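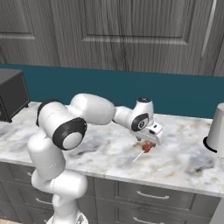 Page last changed: March 5, 2022

Notes wk 10 - paying for the arm (M. Ouazzani)

Carrying on from the simulator session. One arm, kitchen counter, gripper holding a small red thing on a stick. Cheap to do in sim. Now price the real one.

Split the budget in two: things you buy once, things you keep paying for. Most of last year's plans left out the second lot completely.

Once: arm, gripper, mounting, a worktop to reach over, delivery, guarding if your risk assessment asks for it.
Keeps coming: finger pads, service visit, software licence, staff hours. Staff hours is the big one, dont put zero.

Worked case, Statholm kitchen lab. Spare finger pads, 19 a pair, 16 pairs for the year = 304. Service visit 678. So 982 before anyone has been paid. Check wether the quote includes VAT, the Skosavton one didn't.

Small light objects: ask for the gripper's minimum opening and lowest grip force as well as payload. Payload is on the front of every brochure, the other two you have to email for.

Lead times - get them in writing. Order after May and you miss the autumn term.

Reading: El-Sayed chapter on running costs, skip the leasing tables.

Hand in: one page budget, both halves, to Yasmine Bouzid. Groups doing the Sustilville site use their own floor plan, see her for a copy.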